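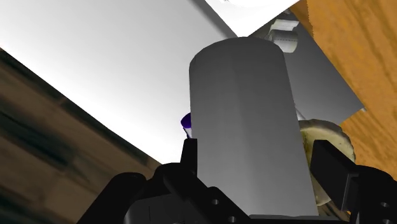
로봇 장비 구매·예산 기획 담당자를 찾습니다 (Fluserow 자동화팀)

안녕하세요, Fluserow에서 자동화팀을 맡고 있는 Haruto Sugawara입니다. 채용 공고는 보통 인사팀에서 써 주시는데 이번에는 제가 쓰겠다고 했어요. 같이 일할 사람을 뽑는 글인데 말투가 너무 딱딱하면 저부터 지원하기 싫을 것 같아서요 ㅎㅎ 조금 길어도 끝까지 읽어 주세요!

저희 팀이 요즘 하는 일

손가락 두 개짜리 그리퍼로 물건을 집는 작업을 시뮬레이션으로 먼저 돌려 보고, 그 결과를 가지고 실물 장비를 살지 말지 정합니다. 위에 있는 화면처럼 회색 원기둥을 양쪽에서 잡는 장면도 그중 하나예요. 뒤쪽에 빵처럼 생긴 것도 있고 보라색 물건도 살짝 보이죠. 물건이 여러 개 모여 있으면 손가락이 들어갈 자리부터 따져야 하고, 그러다 보면 손가락 폭이며 벌어지는 간격이며 하는 얘기가 바로 견적서로 이어집니다.

문제는 그 견적서예요. 작년까지는 제가 개발하면서 틈틈이 구매까지 했는데, 지난 2월에 크게 한 번 데었습니다. 팔 본체 가격만 보고 예산을 올렸다가 컨트롤러 옵션, 설치비, 안전 펜스, 예비 손가락 팁이 줄줄이 따로 붙었거든요. 재무팀에 추가 품의를 세 번 올렸고, 세 번째에는 메일 제목에 '진짜 마지막'이라고 적었습니다. 네 번째는 정말 못 하겠더라고요. 그래서 이 자리를 만들었습니다.

입사하시면 이런 일을 하게 됩니다

제일 먼저 맡으실 건 내년도 장비 계획입니다. 지금 구매 후보 목록에 41개 항목이 올라와 있어요. 로봇 팔, 그리퍼, 힘 센서, 작업대, 카메라 브래킷, 시뮬레이션용 워크스테이션까지 뒤죽박죽입니다. 제가 만든 엑셀인데 색깔 표시의 의미를 저도 반쯤 잊었어요. 이걸 정리해서 꼭 사야 할 것, 빌려도 되는 것, 내년으로 미뤄도 되는 것을 나누고 분기별 예산표로 만드는 게 첫 과제입니다.

그다음은 견적 비교예요. 지금은 Nilar와 Sakamoto 두 곳에서 견적을 받고 있습니다. 두 회사 양식이 달라서 그냥 나란히 놓으면 비교가 안 돼요. 한쪽은 교육비가 본체에 들어가 있고 다른 쪽은 유지보수 계약에 들어가 있는 식입니다. 같은 조건으로 맞춰 놓고 3년 동안 드는 돈을 계산해 주시면 됩니다. 소모품 단가, 보증 기간, 고장 났을 때 대체품을 빌려주는지도 꼭 넣어 주세요. 저는 대체품 조건을 빼먹고 계약했다가 라인 하나를 2주 놀린 적이 있어요.

시뮬레이션 담당자와 사양을 잡는 일도 많습니다. 저희 쪽 시뮬레이션은 Ravinder MacDonald가 맡고 있는데, 질문을 아주 좋아하는 분이에요. '이 물건을 잡으려면 손가락이 얼마나 벌어져야 해요?' 하고 물어보시면 화면을 띄워 놓고 한참 설명해 주십니다. 그 설명을 듣고 구매 사양서에 들어갈 문장으로 옮기는 게 담당자님 몫이고요. 시뮬레이션에서 잘 잡혔다고 바로 발주하지는 않고, 공급사에서 데모 장비를 빌려 확인하는 절차를 거칩니다. 데모 일정 잡기, 대여 계약서 확인, 반납 챙기기도 업무에 들어가요.

마지막으로 Muneo 프로젝트가 있습니다. 모양이 제각각인 소형 물품을 집어서 옮기는 작업대를 새로 꾸미는 건데, 공간은 확보했고 전기 공사 견적은 아직입니다. 배치 도면을 보면서 장비 반입 순서를 짜고, 공사 일정이랑 납기를 맞추는 일을 같이 하실 거예요. 저는 여기서 제일 배울 게 많을 거라고 생각합니다. 제일 정신없기도 할 거고요!

이런 분이면 좋겠어요

설비나 연구 장비, 아니면 그 비슷한 걸 구매해 보신 분이요. 로봇이 아니어도 괜찮습니다. 포장 기계든 측정기든, 견적서에서 '별도 협의'라는 네 글자를 보고 바로 전화기를 들어 본 분이면 말이 잘 통할 것 같아요.

엑셀로 예산표를 만들고 남한테 설명할 수 있어야 합니다. 수식이 화려할 필요는 없고, 재무팀에서 '이 숫자 어디서 나왔어요?' 했을 때 셀을 짚어서 답할 수 있으면 충분해요.

해외 공급사와 영어로 메일을 주고받습니다. 통화는 한 달에 한두 번 정도인데 처음 몇 번은 저나 Ravinder가 같이 들어갈게요. 일본어까지 하시면 반갑지만 필수는 아닙니다.

도면을 읽을 줄 알거나 로봇을 만져 본 경험이 있으면 적응이 빠르실 거예요. 없으시면 입사 후에 가르쳐 드립니다. 가반하중, 도달 거리, 반복 정밀도 같은 말은 한 달쯤 듣다 보면 익숙해져요.

솔직하게 말씀드릴 부분

연말 예산철에는 바쁩니다. 재무 마감 전 2주는 야근이 생길 수 있고, 그만큼 대체휴가를 드려요. 공급사 방문이나 전시회 때문에 출장도 가끔 있습니다. 재택은 일주일에 이틀까지 되는데 장비 들어오는 날은 꼭 나와 주셔야 해요. 검수를 같이 해야 하거든요. 상자 뜯는 거 좋아하시는 분이면 그날이 제일 재미있을 겁니다.

팀은 저까지 11명이고 대부분 개발자예요. 구매 쪽은 혼자 시작하시게 됩니다. 대신 500만 원 이하 소모품과 부품은 제 결재 없이 바로 발주하실 수 있게 권한을 드릴게요. 그보다 큰 건은 저랑 한 번 보고 재무팀으로 넘깁니다.

근무 조건

고용 형태는 정규직이고 수습 3개월이 있습니다. 수습 기간에도 급여는 똑같아요. 연봉은 경력에 따라 협의하는데, 첫 면접 때 저희가 생각하는 범위를 먼저 말씀드리겠습니다. 근무 시간은 하루 8시간이고 출근은 8시에서 10시 사이에 편하게 하시면 됩니다. 점심은 회사에서 나와요.

지원 방법

이력서 한 부와, 예전에 해 보신 구매나 예산 업무 하나를 골라 한 장으로 적어 보내 주세요. 무엇을 사야 했고, 어떤 후보가 있었고, 왜 그걸 골랐는지면 됩니다. 결과가 안 좋았던 사례도 환영해요. 전 직장의 회사명이나 실제 금액은 꼭 가려 주시고요. 자기소개서는 따로 안 받습니다.

서류는 2025년 5월 19일 오후 5시까지 받습니다. 회사 채용 페이지에서 '자동화팀 장비 기획'을 고르고 파일을 올리시면 돼요. PDF가 제일 좋고, 용량이 크면 업로드가 멈출 때가 있으니 17MB 아래로 맞춰 주세요.

면접은 두 번입니다. 첫 번째는 저랑 화상으로 한 시간쯤 얘기하고, 두 번째는 사무실에 오셔서 Ravinder까지 셋이 가상의 견적서 두 장을 놓고 같이 비교해 봅니다. 시험이라기보다 평소 회의에 가까워요. 계산기, 노트북, 메모 다 쓰셔도 되고 모르는 용어는 그 자리에서 물어보시면 됩니다. 면접비는 당일에 드려요.

합격 여부와 상관없이 모든 분께 메일로 답을 드립니다. 지원 전에 궁금한 게 있으면 채용 페이지 문의란에 'Haruto에게'라고 적어 남겨 주세요. 보통 다음 날까지는 답장합니다. 연차나 복지 포인트 같은 건 제가 틀리게 말할 수도 있어서 인사팀에 확인하고 알려 드릴게요.

Haruto Sugawara
Fluserow 자동화팀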